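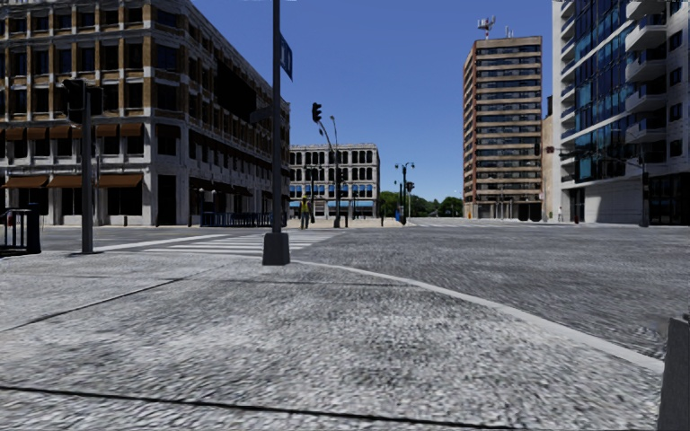

O kit Mastular serve para testar a navegação de um robô de passeio sem ter o robô à mão?

Serve para a maior parte do trabalho. O kit traz o mapa urbano Plallum, um modelo de robô genérico e a ligação ao vosso código, e só as rodas e os travões é que têm de ser afinados depois com hardware a sério.

Fórum > Robótica móvel > Kits, simuladores e serviços
Imprimir | Enviar por e-mail

**rodas_tortas**
Abro o tópico porque só encontrei a página do vendedor e um vídeo sem som. Estou a pensar assinar o Mastular para o nosso robozinho de entregas (chama-se Tan, pesa mais do que devia) e queria ouvir quem já o usou mais do que uma tarde. A Jesdale pede 211 euros por mês pela licença pequena, e para uma equipa de quatro pessoas isso ainda dói um bocado. Alguém tem isto a correr? Que placa gráfica usam?

**Vangelis Liapis**
Tenho eu! Uso desde janeiro, sempre com o mapa Plallum, e já lhe dei bem mais de 40 horas de percursos. Corre numa placa com 16 GB sem grandes dramas – com menos não experimentei, por isso não prometo nada. Deixo o que fui apontando, por ordem de importância para mim (a vossa pode ser outra):

1. Os passeios. São o melhor do kit, de longe. As lajes têm as juntas escuras e irregulares, e as sombras dos edifícios caem em cima delas com a aresta bem marcada, metade da pedra às escuras e a outra metade ao sol. O meu detetor de degraus achava que cada aresta de sombra era um lancil e parava o robô em seco. Andei uma semana a culpar o simulador e a asneira era minha, tinha o limiar de contraste afinado para dias nublados. O troço das lojas, com o gradeamento à direita, foi onde isto mais me apareceu.

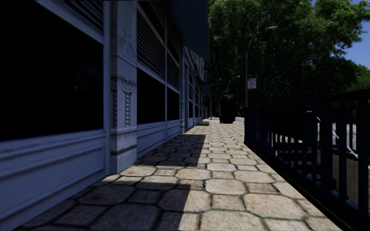
2. Os peões. Poucos, na configuração de origem, e para o meu gosto educados demais. Dá para aumentar a densidade no ficheiro de cenário, mas a documentação explica isso em duas linhas e uma delas está errada.

3. A instalação. Uma manhã inteira, com café. Se já tiverem tudo em contentores é mais rápido, eu não tinha.

4. O apoio. Escrevi numa quarta-feira à noite e responderam-me na manhã seguinte, com um exemplo que funcionava à primeira. Nota alta.

**marisa_lidar**
Vou discordar um bocado do Vangelis, com carinho. Para câmara, sim senhor, muito bonito. Para lidar achei fraquinho: os retornos são limpos demais e as montras comportam-se como paredes normais, quando no mundo real o vidro me estraga metade dos varrimentos. Tive de escrever o meu próprio modelo de ruído, e a esse preço mensal esperava que viesse na caixa. Devolvi a licença ao fim do período de teste.

**Vangelis Liapis**
Justo, eu só uso duas câmaras e odometria, nem liguei o lidar. Mas o módulo de ruído existe, não existe? Juro que vi uma opção dessas no menu dos sensores.

**marisa_lidar**
Existe uma opção que soma ruído gaussiano a tudo por igual. Chamar àquilo módulo é generoso :)

**rodas_tortas**
Boa, o Tan tem câmara à frente e um lidar barato em cima, portanto apanho com os dois problemas. E as travessias? É aí que ele mais sofre, sobretudo a decidir onde acaba o passeio e começa a estrada.

**Vangelis Liapis**
Aí já fico contente outra vez! Os cruzamentos do Plallum são bons para isso porque nem todos os limites se parecem uns com os outros. Há lancil a curvar na esquina, há praças largas com pilaretes junto à borda, e o robô tem de perceber que entre dois pilaretes se passa a direito mas que a seguir vem asfalto. O meu primeiro planeador usava os pilaretes como se fossem uma parede e dava uma volta enorme à praça toda (fiquei a ver aquilo no ecrã meio orgulhoso, meio envergonhado).

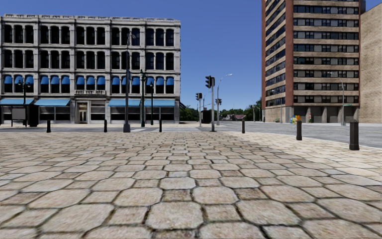 Resolvi com uma margem lateral mais apertada quando a velocidade é baixa, e desde então passa pelo meio sem se encostar a nada. Outra coisa que me ajudou foi mudar a faixa clara do pavimento, a que acompanha a estrada, para uma classe à parte na segmentação. Antes confundia-me aquilo com passadeira, agora abranda e espera. Se quiseres mando-te o ficheiro das classes, está feio mas funciona.

**rodas_tortas**
Quero, quero! Manda por mensagem privada.

**pedro_sem_gps**
Entro só para a nota desagradável: antes de pagar, vejam a cláusula de exportação. Na licença pequena os vossos registos de percurso saem no formato da Jesdale e o conversor vem só na grande. Para mim chega para dizer que não, fico com o meu simulador caseiro, feio como tudo.

**Vangelis Liapis**
O conversor faz-se numa tarde, o formato é simples. Mas concordo que é chato e já lhes disse isso.

**marisa_lidar**
Uma tarde tua, Vangelis, são três das minhas.

**rodas_tortas**
Ok, vou pedir o período de teste e correr o Tan só com a câmara primeiro, depois logo vejo o lidar. Marisa, esse teu modelo de ruído para os vidros está publicado nalgum lado ou é segredo?

**marisa_lidar**
Está numa pasta com um nome que não posso escrever aqui. Arrumo-a e ponho a ligação neste tópico.

Última atualização: quarta-feira, 22:16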